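Galería del proyecto Tellby: agarre de objetos cilíndricos de gran diámetro

El laboratorio Mesley desarrolla, en el marco del proyecto Tellby, un método de ajuste de la fuerza de agarre para piezas ligeras y deformables. El trabajo se centra en tubos y rollos de superficie mate, en los que la visión aporta poca textura y el contacto de los dedos debe suplir esa carencia. El conjunto de ensayos consta de 600 agarres, ejecutados con el controlador Kudamar a partir de 9 posturas iniciales – todas ellas en entornos con mobiliario y objetos de uso corriente. La vista desde la muñeca del robot es la única entrada visual del método.
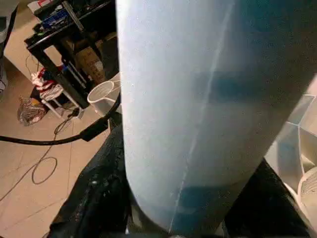
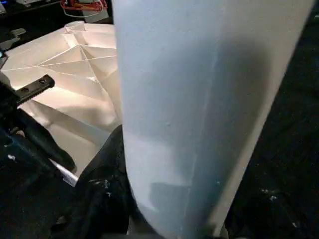 Vistas desde la muñeca del robot: dedos negros de la pinza en contacto con una pieza de tono blanco azulado. En la segunda imagen, junto al rollo, estructura blanca de papel plegado.

El método compara cada vista con la anterior y corrige el cierre de la pinza cuando el borde de la pieza se desplaza respecto a los dedos. La corrección se calcula en 60 milisegundos y no requiere un modelo previo del objeto. De los 600 agarres, 173 se reservaron para la evaluación y no intervinieron en el ajuste de parámetros.

Los resultados se recogen en el informe técnico de septiembre, disponible en la sección de publicaciones. La siguiente fase, prevista en las instalaciones de Zeleke, abordará piezas de sección no circular – perfiles, cajas abiertas y láminas sin enrollar.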